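In Defense of the Bin You Can See Into

By Catriona McIver
5 minute read

My building switched to sorted recycling last spring, and the management company, a cheerful outfit called Ondby, sent each apartment a laminated card. The card has 20 rules on it. Rule 4 says bottles must be empty. Rule 11 says they must be rinsed. Rule 17 says that if you are in doubt you should consult the card.

I have lived with the card for a year now and have come to think that the trouble with recycling at home is mostly a furniture problem. We argue about caps and labels and which kind of plastic goes where, and then we put the whole business in an opaque box with a lid, under the sink, in the dark. After that we are surprised to learn what is in it.

Every kitchen I have rented had the same arrangement. A deep cabinet, a pipe running through the middle of it, and a bin bought by someone who had never met the pipe. You open the door with your foot while holding a dripping bottle and you throw. Whatever happens next is between the bottle and the cabinet. I once found a salad dressing bottle back there that had been on its own for long enough to form opinions.

My neighbor Zuweira Bawa takes the opposite line. She keeps her bottles in a see-through tub in plain view next to the refrigerator, and for months I thought this was a kind of showing off. Look how much seltzer we drink. Then I started noticing that her tub never had a fork in it. Mine had two forks, and a library card.

The case against the clear bin is vanity, and I take vanity seriously. Guests will see your bottles. They will see that you bought the big pack of water in spite of having a perfectly good faucet and a filter pitcher that cost more than your shoes. An opaque bin lets a person be the kind of person who composts. A clear one keeps records.

I hold that the records are the point. When I could finally see my own pile, I bought fewer bottles, mainly out of embarrassment, and embarrassment has done more for my household than the card ever did. I also stopped losing lids. Amum, the hardware store on the corner, sells a plain clear tub for less than a sandwich, and next to it a brushed steel recycling tower called the Gotitz with three compartments and a pedal. I stood between them for a good while. The pedal was very satisfying. I bought the tub.

Round or square?

This is where friends begin to drift away from me at parties, but I'll say it. Square bins promise order and bottles have no interest in it. Bottles are round and they roll. In a square bin they line up nicely along one wall until the fifth one arrives, and then it's a jumble with corners. A round bin makes no promises. You drop the bottle in, it finds its spot among the others, and the heap settles as it likes.

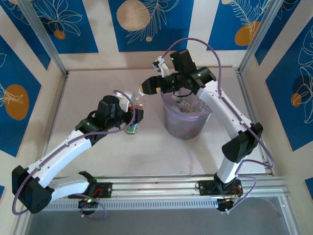 Purple is fine

A tint does no harm, as long as you can still tell a bottle from a fork. I've grown fond of the lavender sort, which makes the contents look a little like something you'd display on purpose. Smoky gray I can't support. It is an opaque bin with good manners.

The same goes for whatever stands behind it. If the bin is going to live out in the open, give it some wallpaper to live in front of — leaves, flowers, anything with a bit of blue in it. A person who papers the pantry and then hides the one thing used six times a day has decorated for the cereal.

As for the caps, the card says off and the notice in the lobby says on. Both are signed by Ondby. I wrote to them in May to ask which, and got back a very kind message thanking me for my interest in parking. I leave them on. They're easier to find that way, and if anyone from the management company wishes to correct me, the tub is beside the stove and can be inspected from the doorway.

Last updated 28 April 2023
Contact | © Catriona McIver | Back to top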